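Notes from the Cladham open day, Saturday

I went to Cladham expecting a sales pitch, and for the first hour I got one. The brochure calls the Estina cell "practically self-maintaining." I have fixed machines for a living long enough to distrust the word "practically," so I skipped the coffee and asked to see the bench where they look after the thing.

The cell is a two-arm suturing setup used for practice stitching on tissue. The arms are the easy part to like. What wears out is at the far end: the wrists, the jaws, and the cables that pull them. Every instrument has a use counter, and at Cladham they retire one after 21 sessions whether it feels good or not. I asked where that number came from and was told it came from the first batch, two of which went slack early. That's a thin basis for a rule, though I've seen thinner.

The morning run had one arm drawing thread while the other drove the needle into the edge of the cut. 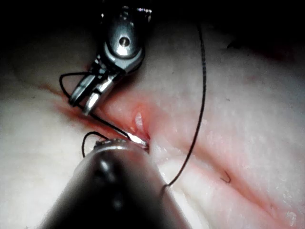
One of the other visitors remarked that retiring tools on a count was just throwing money away, and that a decent tension check before each session would get twice the life out of them. The technician answered that they do a tension check as well. It takes the better part of the setup time, and it has caught slack cables that the counter would have let through. The visitor didn't look persuaded. I was, partly, but I'd want to see the log.

## The bench

Setup goes like this, or did on the day:

- Fit both instruments and let each wrist run through its full travel.
- Open and close the jaws on a gauge strip, then on a length of thread.
- Touch both tips to the same reference point and note the gap.
- Check the lamp and the cameras last.

The gap is the figure they care about. If the two arms disagree on where the point is, handing a needle across becomes guesswork. Cladham re-zeroes the pair at the start of each day and again after any tool change. The software, Drarkelora, will do it automatically, but the staff do it by hand and then let the software agree with them. I took that as a review of the software.
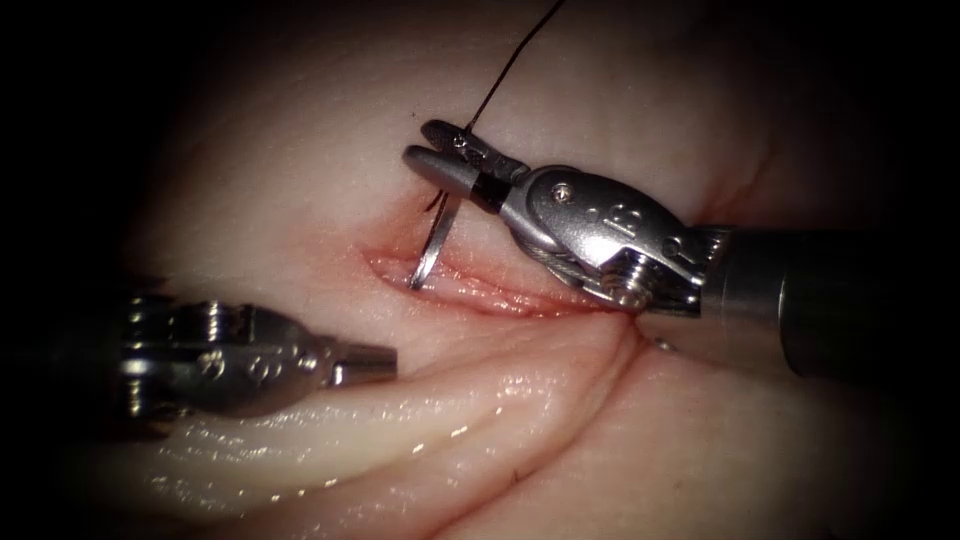
Cleaning is where I stopped believing the brochure altogether. Fluid works its way into the pulleys and dries there, and a stiff pulley feels exactly like a tired cable until you take it off and flush it. They flush after every session, brush the jaw teeth, blow the wrist out and hang it tip down. A spare wrist from Ankrah costs them some 3000 dollars, so the brush gets used with care. Part 244 on the parts list is a tiny retaining pin, and there was a whole drawer of them. I didn't need to ask why.

Calibration drift gets blamed for a lot at this place. When a stitch goes in crooked, the first reaction is to re-zero, and I suspect half the time the trouble is a worn jaw face letting the needle roll.

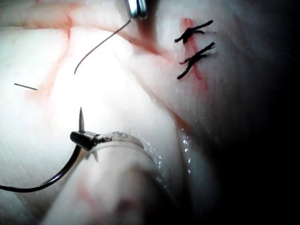

How do they tell drift from a worn jaw? They swap the instrument and repeat the same stitch without touching the zero. If the fault leaves with the old instrument, it was the jaw.

It's a good test, and it was taped up as a handwritten note over the bench. The official manual has nothing like it.
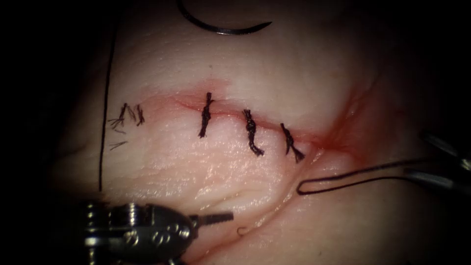

Whether all this upkeep pays off is harder to say from one visit. A shop that wants to show off will have its best tools fitted on open day. I'd judge the cell on thread handling before I judged it on knots. The three tied stitches were fairly evenly spaced, which is fine, but there were frayed bits of thread near the left end of the seam as well, and I'd want to know if worn jaw teeth had any part in that. I asked, and was told they'd look at the jaws when the tools came off. I left before that happened.

I'd go back in May, on an ordinary working day, and ask to see the same bench with the drawer of pins open and the log on the table.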